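Section 7: Running the Picking Cell for Visitors

Read this section before an open day, a school visit or any occasion on which someone has ordered biscuits. Sections 1 to 6 assume that you are alone with the arm and in a good mood.

7.1 Before the doors open

1. Switch on the arm and let it finish its own checks. It will not be hurried, least of all by a person holding a clipboard.
2. Load the Fawzy visitor program from the start menu. Do not load the ordinary shift program. Visitors cannot follow it at full pace and tend to step back into one another.
3. Set the speed limit to 300. The factory setting is 800, and people flinch.
4. Press the emergency stop once, check that the arm will not move, then release it and reset. Do this every time, including the times you did it yesterday.
5. Put the rope out. The Wudden rope stand falls over if leaned on, so tell people before they lean on it.

CAUTION: The fingers end in points. Keep hands out of the crates whenever the arm is powered, even to straighten one small packet that is annoying you.

7.2 Giving the demonstration

1. Say what is going to happen, in one sentence. Rongrong Xiong, who wrote the visitor talk at Lornemeck, got it down to 2 minutes. Please leave it there.
2. Press Start and stop talking. The arm is more interesting than you are.
3. After a few picks, press Hold and take questions. Someone will ask whether it can make tea. The approved reply is "no".
4. If a pick fails, let the arm try again. Visitors like a failed pick far more than a good one and will cheer the second attempt.
5. Press Hold again before anyone comes past the rope.

NOTE: The count on the Pollia screen carries over from one visit to the next. At our March open day it stood at 1872 before the first guest had taken off a coat, and was much admired. Clear it from the Tools menu if you have a conscience.

7.3 Choosing and loading the packets 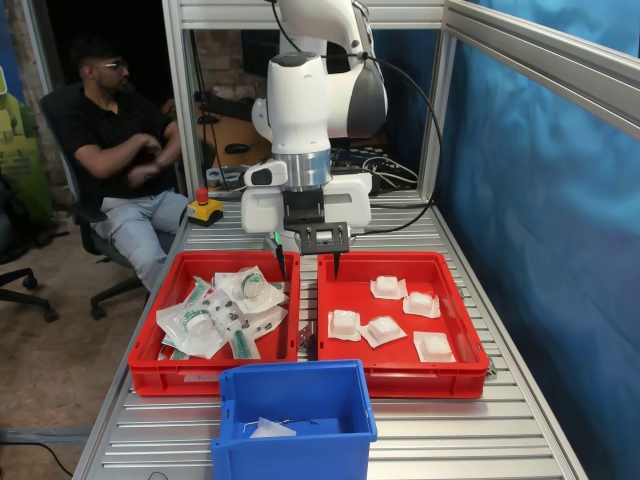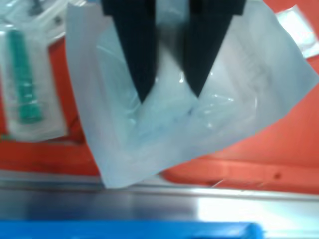
Mixed packets make the best show, and they are also where most operators come unstuck. Tip them in and leave them in a heap. A tidy stack looks like cheating, and the guests at the back will say so. Clear wrapping catches the light and creases when squeezed, as the pouch between the fingertips does in the close view, so run a short trial under the same lamps you will use on the day. If the fingers keep closing on air, lower the pick height by one step and try again.

1. Take out any packet that has split.
2. Check that neither crate has crept along the slats, then press Find Crates.
3. Run one full cycle with the rope up and the room quiet.

CAUTION: Do not hand round packets as souvenirs. You will need them for the next group.

7.4 Closing down

1. Press Hold, then Park, and wait for the arm to stop.
2. Switch off at the main switch.
3. Go back to the ordinary shift program before you leave. The morning operator will not find the slow one charming.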